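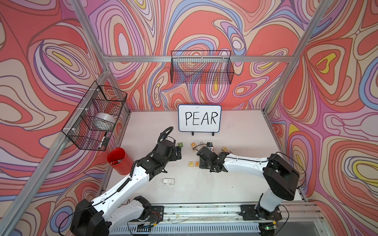 PEAR is the word on the whiteboard, with the wooden letter blocks scattered on the table in front of it.

Word Blocks at Tunari: a small gallery
Mar 28, 2018 | 2 min read
Print | E-mail

I've been wanting to put this page up since January, when we gave the spelling corner at Tunari its new walls, and I'm so pleased to have it done at last! Regular readers will know how fond I am of letter blocks. They're cheerful, they're chunky, and they roll off in every direction the moment you want them in a line. The full set in the cupboard is 200 blocks, which came to us from Pristarville in two very heavy boxes.

The game couldn't be simpler. A word goes up on the board in capitals, a handful of blocks goes down on the table, and the word has to be built from what's there. Four-letter words are my favourites – long enough to need a bit of hunting, short enough to fit several into a morning. We've also done PLUM and FIG, and the fruit list still has plenty left in it.

A few notes to go with the picture:

The walls. Coral, pink, lavender, blue and yellow, all swirling about like the lines on a hill-walker's map. The pattern is called Sterkolier and I loved it from the first sample. Against a plain white table it looks wonderful.

The board. A little white one with a blue border, standing up on two black feet at the back of the table. Handwritten capitals only, please!

The green 2. Yes, there's a number in among them. The Takeda blocks come with numerals as well, and I like leaving one or two in the mix.

The baskets. Black wire mesh, and you can see the walls through the empty one. The other hangs at the side on white zip ties and keeps the tape and the marker off the table – such a handy spot for them.

PEACH goes up on the board next.

5 comments | 2 shares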